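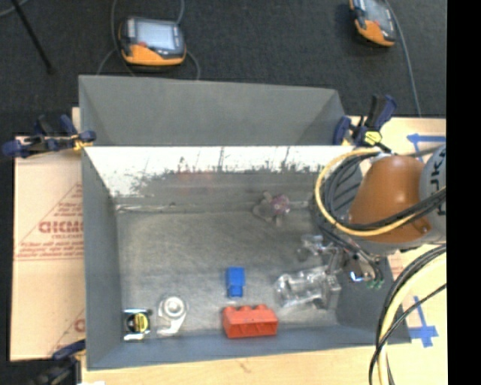
Figure 1. The grey bin with small things on its floor, among them two toy blocks, a tape measure and a clear plastic container.

Sorting Mixed Small Items for Reuse
Project report, Lovstead College, module in Household Materials
Author: M. Vukadinović

1. Background
The reuse shop in Claltombridge receives many small items which do not belong to any shelf. They are put together in one bin and later sorted by hand. In our project we wanted to learn which items make the sorting slow. The work was done in June and it lasted 3 weeks.

2. Items
We used things that are usual in a home: toys, office things and packaging. Figure 1 shows a small selection. The red-orange block and the bright blue block are easy to see against the grey-green floor. The clear container is more difficult, for its crinkled surface gives bright highlights. The soft toy near the back wall has a grey-brown colour, and such colours were often missed at first look in our trials.

3. Method
Each person sorted the contents of one bin into four boxes: toys, tools, stationery and packaging. The time limit was 30 minutes. In total 2,803 items were sorted, of which 900 came from the Virkwood collection point.

4. Results
Toys were sorted the fastest. Packaging took the longest time, and clear plastic was the main difficulty. Some persons put tape measures in the box for stationery and others in the box for tools. We had not written a rule for this, and it should be decided before the next trial.

5. Further work
We would like to repeat the sorting with a bin of a lighter colour and with better labels on the boxes.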